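How to plan a budget for hand-held grippers
Posted by Saadet Gezer

When our group at Lisus got permission to buy equipment, I made a list with one line: grippers. It was a mistake, and we paid for it in October, when the money was finished and the work could not start. Below is how I do the list now.

Step 1. Write down the task before you look at any price. Which objects will be picked up? How wide are they, and are they smooth? Metal things are a good test for the finger pads, so include at least one in your trial.

Step 2. Plan the room together with the tool. Walk through it and look where the power comes from, where the cables will lie and where the marker boards can stand. Power strips, longer cables and floor covers are cheap, but they must have their own line in the budget.

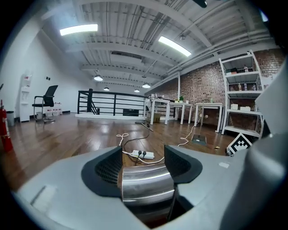
Godfrey Kimaro commented that he would put the spare finger pads even before the cables. His team at Dulo ordered the tools without pads, and then the supplier needed 36 days to send them. I agree with him, and I moved this point up.

Step 3. Order the wear parts on the same day as the tool. For each gripper I count two extra pairs of pads. Ask the seller for how long the pads will be produced - we accept 24 months as a minimum - and get the answer in writing.

Step 4. Ask for a loan unit. Proltel gave us one for 30 days. Use this time for the real task, with the people who will do it later, and let them try different objects on the floor and on the table. 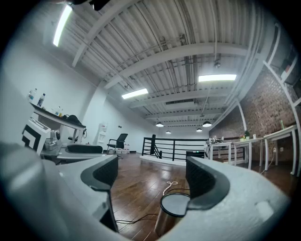

During the loan, keep a simple sheet: date, object, who was holding the tool, what was difficult. After the loan you will know if one size of finger is enough or if you must pay for a second set.

Step 5. Add the hours. Mounting, calibration and training took us 40 hours in the first year, and this was not in any offer. If your office does not accept hours as a cost, write them in a separate table and attach it to the request.

Step 6. Send the request with two versions, a full one and a smaller one. In the smaller one I remove a gripper, but the pads and the training stay.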